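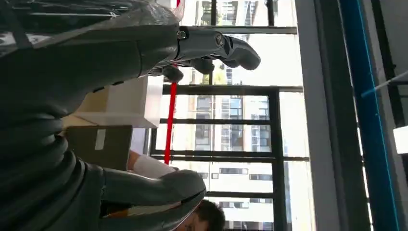
Figure 3. Photograph: Willness Centre, 2019. Reproduced with permission.

4. Reviewing the epistolary novel of migration

4.1 Corpus and selection

The analysis in this section draws on 151 reviews of 44 novels, each of which gives a substantial part of its narration to letters exchanged between a character who has emigrated and one who has remained. The reviews were collected from the Foren Review, from the quarterly bulletin issued by Stiltumis Press until its closure, and from the clippings held in the Mousavi Collection. Notices without a signature or initials were retained where the periodical could be identified. Publishers' catalogue copy was excluded, as were author interviews, even where these had been printed under a reviewer's byline.

Length proved to be a more consequential variable than had been anticipated at the design stage. Reviews of fewer than 1000 words seldom treat the letters as a formal matter at all. They summarise the plot as though it had been told continuously by a single narrator, and the correspondence appears, if it appears, as an item of plot: a letter arrives, a letter is lost, a letter is read by the wrong sister. Longer pieces are more inclined to name the sequence of senders and to comment on gaps between dates.

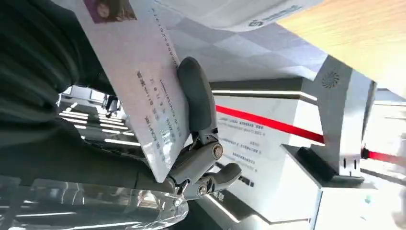 The difference is most marked for novels in which one side of the correspondence is withheld from the reader. In such works the silence of the second correspondent carries much of the narrative weight, and a summary that supplies the missing replies by inference alters the book considerably. Reviewers in the Foren Review did this often in the earlier years of the corpus. A typical formulation reports that the mother "writes back in sorrow", although no letter from the mother is printed anywhere in the novel under discussion. Coders were instructed to record these passages as reconstructions, and 33 reviews contain at least one.

It should be noted that reconstruction is not treated here as an error on the reviewer's part. Several of the novels plainly invite it. The narrating correspondent may quote a phrase from a letter received, or answer a question that has not been shown, and the reader is left to complete the exchange. What concerns the present study is the frequency with which the completed exchange is then presented to the public as the content of the book.

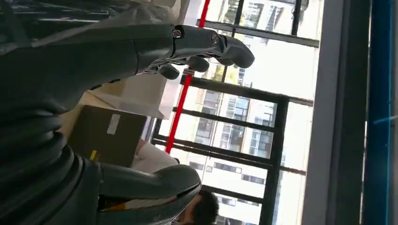 4.2 The translated letter

A second group of reviews addresses novels in which the letters are understood to have been written in a language other than English. The convention varies. Some authors mark the translation with an explanatory foreword, others by a perceptible stiffness in the English – inverted clauses, formal salutations, proverbs rendered word for word – and others leave it unmarked until a late chapter. Reviewers responded to the second of these with the least patience. The terms "awkward" and "laboured" recur, and in only a handful of cases does the reviewer consider whether the awkwardness belongs to the character, to the fictional translator or to the author.

The Stiltumis bulletin is the principal exception. Its contributors were for the most part working translators, and they attended closely to forms of address, particularly where kinship terms had been kept in the original. One unsigned notice devotes its entire second column to the difference between two words for an elder brother, and mentions the plot only in its closing sentence. The bulletin's readership was small, however, and we have found no evidence that its judgements were taken up by reviewers elsewhere.

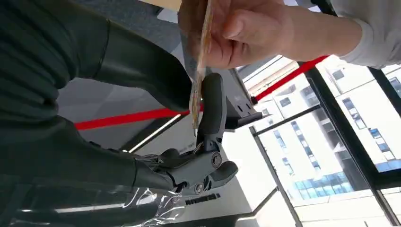 4.3 Limitations

The Mousavi Collection is incomplete. Its holdings for several years consist of clippings pasted to card, with the volume and page details trimmed away, and some attributions therefore rest on typeface and column width. The collection was last consulted for this study on September 27, 2019. Reviews broadcast on radio were not available in transcript and have been left out of the corpus.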